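Two arms or one? A budget post

March 6, 2021

So the quote from Tarkdale finally landed in my inbox, and I've spent more of the week with a spreadsheet than with anything that moves. If you've been following along, you know I've wanted to build a small cell for the workshop for ages, picking up long rods and getting them onto hooks. My savings cover one arm comfortably. Two arms, well... that's a different conversation!

I decided a while back that I'm not spending a cent until the whole job runs in simulation. The software is cheap next to the hardware (I'm on the Inskip hobby license, which I grumble about every time it renews), and I can move a pedestal all over the table without lifting anything heavier than a coffee mug.
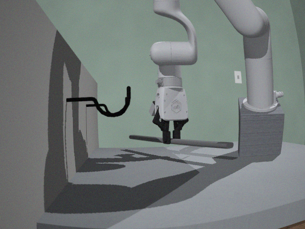 The part that keeps blowing up my numbers is all the stuff that isn't an arm. Pedestals, for a start. Tarkdale wants them bolted to a proper base plate, and the plate comes with a 21-day lead time and its own freight charge. Then there's the gripper, spare fingers, cables, a safety stop, and whatever I end up paying someone to check my wiring. I have 17 lines on the sheet now and only 2 of them are robots. I'd started with 3 lines in total, bless me.

Miritz sells refurbished arms for a lot less, and I was this close to ordering one in a fit of enthusiasm. But the controller is extra, and so is the support plan, and by the time I'd added those back in, the gap had shrunk to something I could probably save up by the end of March. I haven't ruled them out! I just want to see what the warranty covers first.

For now I'm planning around a single arm and putting real money into the rack and hooks, which I'd been treating as an afterthought. A long rod needs a lot of room to swing, and I'd sooner find that out on a screen than after the table is paid for.

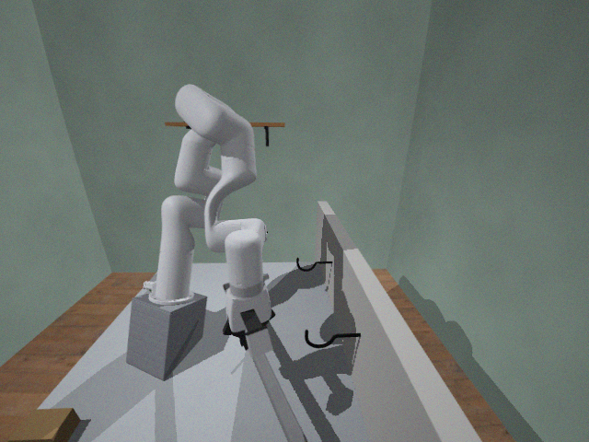 Gristurness left a comment on my last post saying I should budget for the second gripper before the second arm, and get the spare parts priced in the same order so I only pay freight once. I'm adding a line for it tonight, and asking Tarkdale whether they'll hold the quote while I do.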